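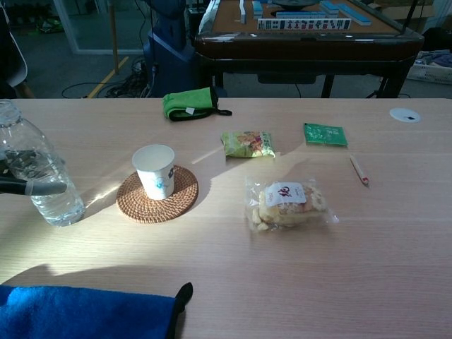 water, paper cup, sun on the table. Thursday morning, voice completely gone

Right, gig thread. Saw Oravec last night doing the whole of Histska start to finish, and I've got opinions!!

First off, they opened with Pena, which is track two on the record. Omid Azimi walked out alone, played that horrible wobbly organ bit for what felt like a week, and THEN the drums came in. I screamed. So did the bloke next to me.

Room holds 1000 and it was rammed. I was stuck by the left-hand speaker so my right ear had a lovely time and my left ear is still whistling.

Anežka Pešek is on bass for this run and she's so good (sorry to Edgars Kuusk, who I also love). She sings the high part on the chorus now and it suits the older songs much better than the backing track did.

Only moan: 14 songs and no Momus?? They played it in November, I've heard the bootleg. Silviu Ilie even did the little intro riff as a tease, grinned, and went straight into something else. Rude.

Tour shirts were gone before the support had finished, so I came home with a tea towel. It's a nice tea towel.

If anyone recorded the encore please send it my way, my phone died halfway through the first verse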